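Section Thickness

The ice station at Pundov consisted of a shed, a generator, a footpath to the lake, and a chest freezer that stood in an unheated room and was plugged in only from April on. Leonilde Gouveia arrived in January to take over the record. The record was a set of ledgers, one per winter, and a steel cabinet in Morkbridge that held 900 thin sections of lake ice, each mounted on glass, sealed at the edges and kept well below freezing.

The procedure was on a card above the bench. Drill at the stake line. Lift the core, lay it in the trough, mark the top. Saw a vertical slab. Freeze the slab to a glass plate with a few drops of water at the margin. Shave it on the microtome until the crystals show clean color between crossed polarizers. Photograph at once. Enter the depth of the change from white ice to black ice, the mean crystal width at the bottom, and the section thickness. Initial the entry.

The microtome was a Kemppainen, an old model with a cast base. The blade carriage ran on two rails and advanced by a thumbwheel with engraved divisions. She cleaned the rails with alcohol and checked the blade edge under a hand lens. There was a nick near the left end, so she shifted the plate to the right and worked with the good part of the blade.

Her first core came out at 18 inches. The upper part was white ice, formed from soaked snow, with small grains in no particular arrangement. Under it the ice was clear and the crystals were tall columns, wider toward the bottom. Through the polarizers the columns turned up blue, straw yellow and a dull magenta. She took the photograph, entered the figures and compared the photograph with one from the previous winter, same stake, same week.

The colors did not match. A difference in color between two crystals meant little, as it depended on how each crystal happened to lie. A difference across the whole plate meant the sections had been cut to different thicknesses. Hers was in the first order of colors and the old one was well into the second. The ledger gave the same thickness for both.

She cut the slab next to it and measured it with a dial gauge in place of the thumbwheel. The dial gauge and the thumbwheel disagreed. She repeated the measurement with the plate turned end for end, in case the glass was wedged, and got the same disagreement.

On Sunday she called Riswood, the office that paid for the station and received the numbers. The man who answered had the file open before she finished explaining.

"Thickness isn't used," he said. "We take the transition depth and the crystal width."

"The width is measured off the photograph."

"Yes."

"If the section is thick, the columns overlap at the edges. If they lean at all, you see two where there is one, or you lose a narrow one behind a wide one."

"By how much?"

"I don't know yet."

He asked her to put it in writing and said the lake was on schedule for another core on Wednesday, which she knew.

The thumbwheel was held to its shaft by a set screw. The screw was tight. When she took it out, the tip was bright on one side and there was a second seat worn into the shaft, a short way around from the first. At some point the wheel had slipped, been noticed, and been tightened in the new position. The engraved zero had been wrong from then on by a constant amount. A constant amount could be corrected if the date of the slip was known.

She went back through the ledgers. The handwriting changed twice. The second observer had written small and had used the margin for items outside the columns: wind at the stake line, a broken runner on the sled, mice. In a winter three ledgers back there was a margin note that read wheel loose, fixed, and had no date beside it. It stood level with a core from late February, though the margins on that page had been filled in wherever there was space, and the note might have belonged to the core above or to the one below.

The photographs would show it. She drove to Morkbridge with the polarizers wrapped in a sweater and asked for the sections from that winter. The cabinet was in the basement of the county building, behind a door with a rubber gasket. The clerk gave her a pair of gloves and a stool. She went through the plates in order, holding each against the lamp for as short a time as she could manage, to keep the heat off it.

The February plates were first order. So was the first plate from March. The second plate from March had been sealed badly and the ice had sublimed from one corner inward, leaving bare glass and a thin gray rim where it had been. The remaining part was too thin to say anything about the original cut. The third was second order throughout.

She wrote down the plate numbers and put the bad one back in its slot.

The report to Riswood ran to two pages. It gave the correction, the method, and the interval in which the slip had occurred. It recommended that widths after that interval be measured again from fresh sections where spare slab existed, and that the others carry a flag. It did not recommend a new microtome. She had reseated the wheel and drilled a shallow dimple in the shaft so that the screw could go in only one place.

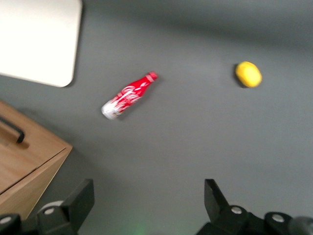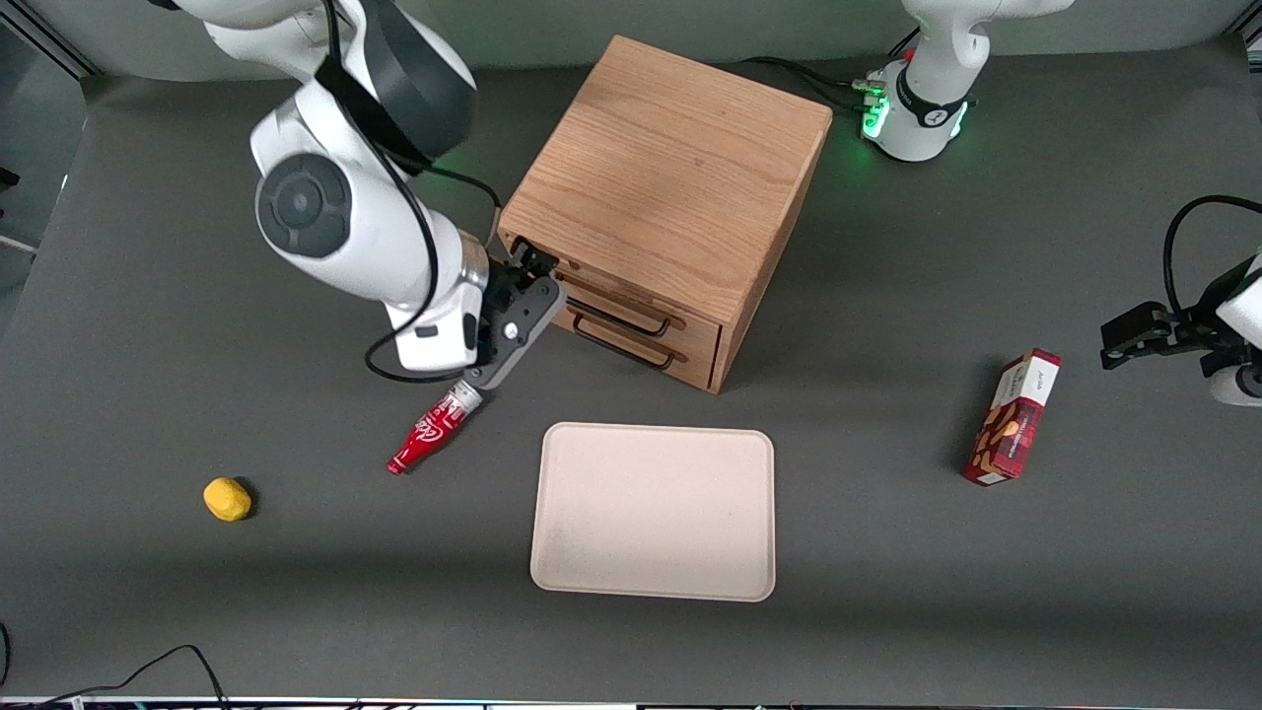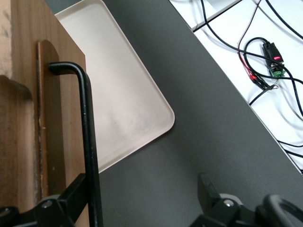 Top: red bottle on a gray surface. Middle: bottle held in the gripper. Bottom: cream tray and brown wood.

The reply came by the end of the week and asked for the plate numbers in a separate column. She retyped the table, sent it, and loaded the sled for the next core.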